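Stedholm Birders Forum > Local Patches > Swifts are in at the old mill, Brarnilstead

gutterball_wren
Started this one because the spring arrivals thread is already a mile long. Chimney swifts at the Brarnilstead mill stack tonight, and WOW. I got to the lower lot at 7:40, figured I'd missed them, and then they just kept coming in from over the river until the whole sky above the stack was spinning. I clicked 134 going in before I lost the light. 134! Last June my best night there was half that.

They went down in two big pulses with a lull in between. A few stragglers came in so late I was only picking them up by sound. If you haven't stood under that stack at dusk, please go, it's the best free show in the county.

marsh_hen_pat
Oh this makes me so happy. I was worried after they put the new cap on the bank building downtown. Did you see any going in at the school chimney on your way over?

gutterball_wren
Didn't stop, sorry! I was driving like a maniac (a legal maniac) to make it to the mill.

Tallgrass Ted
Nice count, but I'd be careful comparing it with last June. Were you clicking birds in only, or in minus out? At the mill they pop back out a lot, especially when there's a merlin or a Cooper's hanging around. I did a night there two years back where the raw number was way over what was really roosting.

gutterball_wren
In minus out. I had the clicker in my right hand for ins and kept the outs on my fingers, and there were 9 of those. So 134 is after taking off the 9. Should've said so.

Tallgrass Ted
OK, that's better than most people do. I still think one observer on a stack that size is going to miss birds on the back side.

I-seul Cheon
Hi everyone, I'm the one who does the Indville chimney. I'm with Ted on the second observer but not on the rest of it. One careful person who stands in the same spot every time gives you a perfectly good trend, even if the number itself runs low. I've stood by the same mailbox for four springs and I trust those numbers more than the big group night we did, where everybody was chatting and calling out different totals.

Also, congratulations, 134 is wonderful! Indville had 61 last night and I was jumping up and down about that.

marsh_hen_pat
The group night WAS a little loud. I brought cookies, I take part of the blame.

Tallgrass Ted
Fair point about the same spot. I'd still want somebody on the river side at least once, so we know how far off we are. I can do it this week if the wind drops.

kestrelkid
Can I come? I've never seen them go in, only flying around over the ball fields. Where do you park? And do I need a scope?

gutterball_wren
Yes, come!! No scope, you'd never keep up with them. Binoculars are nice for the early part when they're high up, but once they start circling you want just your eyes. Park in the lower lot, walk past the loading dock and stand by the fence with the stack right in front of you. Look a little to the left of it, because they come in over the water first. Bring a sweater, it gets chilly down there once the sun's behind the hill.
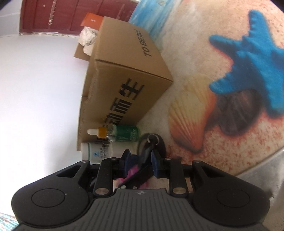

Dark blue tips and four black arms.

marsh_hen_pat
Has anyone checked the nest shaft at Gowda Park yet? There was a pair in it last year and I thought I heard chattering when I walked the dog past this morning, but there was a mower going and I couldn't swear to it.

I-seul Cheon
I went by at lunch! One bird dropped in while I was eating my sandwich, and it stayed in for the whole time I was there. I didn't go up to the shaft. I'd love to think they're building already but I'm not putting it down as a nest until I see twigs going in.

Tallgrass Ted
It's early for that here. My money's on a bird loafing.

I-seul Cheon
It might be, but they had twigs at this point two springs ago, I have it in my notebook. I'll go back tomorrow with another sandwich.

hollowoak
Longtime reader, I don't post much. An old fellow at my church used to work at the mill and he says that back when he was on the evening shift they'd all come out on the dock to watch, and somebody once guessed 800 birds. No idea how good a guess that was, but he lit right up talking about it.

Tallgrass Ted
I'd believe 800 in fall migration. In spring I'd need to see it.

gutterball_wren
I don't care what season it was, I would give anything to have been on that dock! hollowoak, would he want to come down some night? We could bring him a chair. The fence spot is flat all the way from the lot.

hollowoak
I'll ask him, he'd get a real kick out of it.

kestrelkid
UPDATE from me, I went tonight! Ted took the river side and I stood with wren at the fence. I can't believe I've lived here my whole life and missed this. At one point they were all going the same direction and then the whole bunch flipped around and went the other way, and I yelled out loud. I also got pooped on. Totally worth it.

gutterball_wren
He did yell. We had 128 at the fence, in minus out. Ted?

Tallgrass Ted
I had 139 from the river side. So you're missing some, but fewer than I expected. I'll take back part of what I said.

I-seul Cheon
Only part, Ted? :) Those are really close for two sides of a stack. Gowda Park report: no twigs, but two birds in the shaft together at 6:15.

marsh_hen_pat
Two! I'm walking the dog there again first thing tomorrow, before the mower gets going.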